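Millthorpe Residents' Forum – Household and Textiles
Topic: Laundering of dark knitwear

misaki_ikeda wrote:
Members are asked to share their practice on washing black knit items before the January clothing exchange. The present guidance recommends cold water and flat drying.

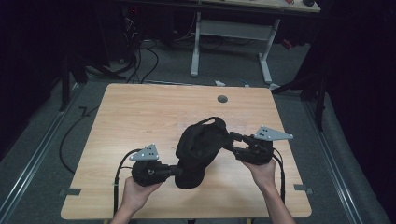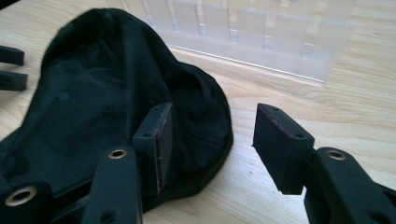 Black fabric and a light wooden table, in both cases.

rastby_lane wrote:
Should dark knitwear be turned inside out before washing?

misaki_ikeda wrote:
The guidance advises it for all dark items. Friction on the outer face causes most of the visible fading and pilling.

R. Sakamoto wrote:
I must respectfully disagree with the cold water rule. Body oils remain in the ribbing after a cold wash, and a lukewarm cycle has served my household well for nine winters.

kustitz176 wrote:
I support Mr. Sakamoto on temperature. I would not, however, extend this to wool – the care label should prevail in every case.

misaki_ikeda wrote:
Both comments are noted. The wording will be amended to read "cold or lukewarm, as the label permits." Flat drying remains the recommendation.

R. Sakamoto wrote:
That wording is acceptable to me.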